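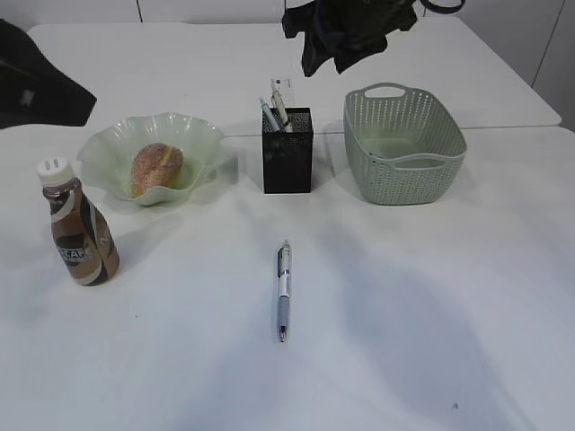 Coffee, a bread roll and a pen: most of what a letter writer needs.

The Stendham Letter Circle is coming back in August, and I have been asked to say a few words about it, which anyone who has sat beside me on the Anley bus will know is a risky thing to ask. I'll try to keep to the point!

For those who are new, the Circle pairs people in Stendham with people in Anley who would like to get real mail, the kind with a stamp on it. You write one letter a month. It can be long or short, and it can be about your knees or your tomatoes or the book you gave up on. Last year we sent 300 letters between the two towns, and 107 of those came from people who told us on the sign-up sheet that they hadn't written one since school. I find that wonderful, and I have told everyone in my family so at least twice.

My own pen friend is Stojan Begović, and he has been kind enough to let me mention him. We have been writing for 5 years now. His first letter was four lines long and mostly about a gate. His latest ran to nine pages, with a map of the lane where he grew up and a recipe for plum dumplings that I have now made badly three times. (The dough sticks. He says to use colder potatoes and more patience, and I have only managed the potatoes.) 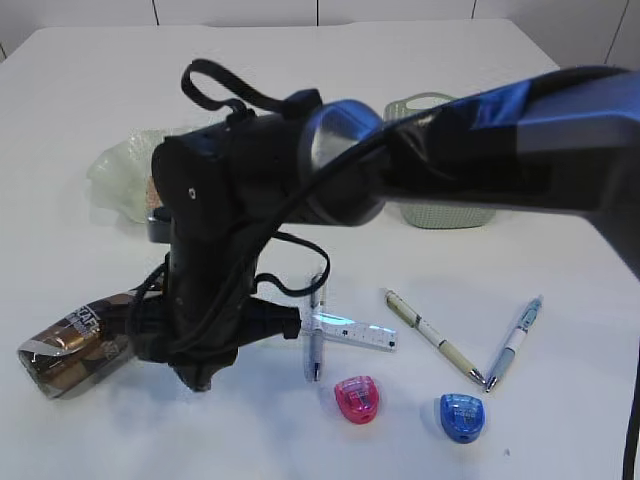
People often ask me what on earth they should write about, and I always give the same advice, so forgive me if you've heard it. Start with where you are sitting and what time it is. Say what you had for breakfast. By the time you've got that down you will have remembered the thing your sister said on the phone, or the dog that got into the post office, and off you go. Don't save up for big news. Some of the best letters I've had were written while somebody was waiting for the plumber.

And please don't worry about your handwriting. Mine has been compared to a spider falling down the stairs, and Stojan still writes back. If holding a pen is hard on your hands, typing is perfectly fine, and so is asking a friend to write while you talk.

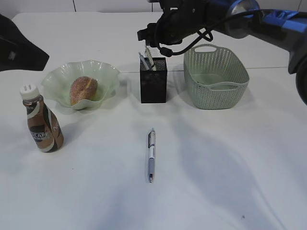

Now for the practical part. Naveed Sethi is looking after the pairings this time, and he has 149 names on his list already, so there is an odd one out who would dearly love a partner. Forms are at the front desk of the Warraich Reading Room, in the tray by the large-print books. Fill in both sides, please, as the back is where you tell us whether you'd like somebody who shares your interests or somebody completely different. Paper and envelopes are there for the taking, and Ikska Stationers has given us a big box of notecards with herons on them, which I am trying very hard not to keep for myself.

We'll have our writing afternoon at the Reading Room too, from 2 until 4:30. Come for ten minutes or stay the whole time. If you have old letters you'd enjoy reading aloud, bring one along, and I'll bring the dumplings if they hold together.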